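Progress report to Hughes, 2024-09-13
Project: Safe practice rules for tabletop arms (Kumard site)

Hi all – good news first. The rule sheet we promised you in March is down to 21 rules, from 54, and people are using it! Most of what we dropped was the same rule said three ways (I was guilty of plenty of those).

The biggest change is to table setup. Items now go down with wide gaps between them, so the gripper has room to come in without bumping a neighbor. We also wrote one rule for both hands, covering where the second one waits while the first is working.

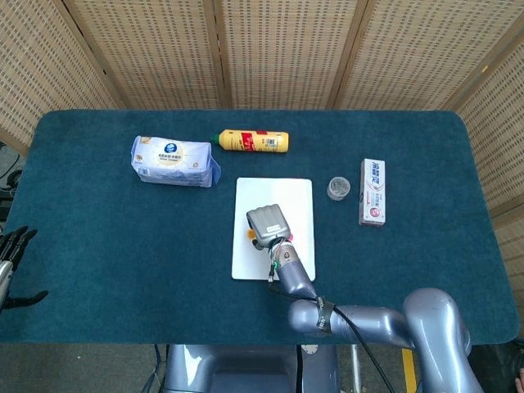 Gripper over the white board, with the second hand at the left of the table.

We've logged 300 runs under the new sheet and want 500 before we call it final. Cables are still my headache. The Pulleo draft only says "keep clear," and I'd like a proper rule on routing them along the arm and off the table edge. Nerivico has offered to read our wording – I'll send it to them once the cable section is written.

Spending is on plan, and I'm not asking for extra.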